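Fevgate (robot)

Fevgate is a home-built robot arm intended to service old desktop computers. It was developed by Viera Urban in a shared workshop in Warnden and is known mainly through the build notes she has published and the arguments that followed them. Supporters describe it as a low-cost route to automated PC teardown. Its usefulness has been disputed, including by other members of the workshop.

Background

Urban began the project one November after the workshop took in a batch of office desktops for parts. The first version, called Zeman, could lift a side panel and little else. Fevgate replaced it with a longer arm, a two-finger gripper driven by parallel linkages, and a small camera at the wrist. The control software, Erkby, was written for the project and has no other known users.

Design

The gripper is the most copied part of the build. Its parallel bars are meant to keep the fingertips aligned as they close, a common arrangement in hobby grippers and no novelty here, despite some claims made for it. The bars are drilled with small round holes. The build notes say the holes save weight, but give no figures for the bars before and after drilling.

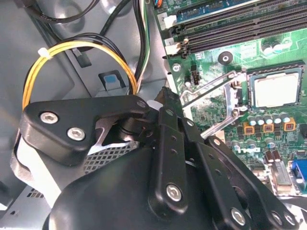

Can Fevgate take a computer apart without help?
A person still has to open the case, release the clips and decide the order of work. The arm handles single moves within that order, and the notes list no full teardown done without someone stepping in.

Reported performance

The notes claim 1000 practice moves on scrap machines. What counted as a move is never defined, and failed attempts are not listed separately. A later entry reports that a memory module was pulled in 16 seconds, a job most people manage faster by hand. No outside test has been published.

Cable handling is the weakest area. Power leads differ in stiffness and seldom lie the same way in two cases, and Erkby has no means of planning around them. Urban's own advice is to tie them back before starting, which removes much of the labor the arm was supposed to save. Processor removal is described as "working," though the entry leaves it unclear who operated the socket lever.

Reception

Interest outside Warnden has been modest. Builders who tried the published plans praised the gripper drawings and complained about the wrist, which drifts as the motors warm up. Urban has answered that Fevgate is a learning project. Earlier versions of the notes called it a replacement for bench work, and that wording was later dropped.

See also: Parallel-linkage gripper; Computer recycling; Shared workshop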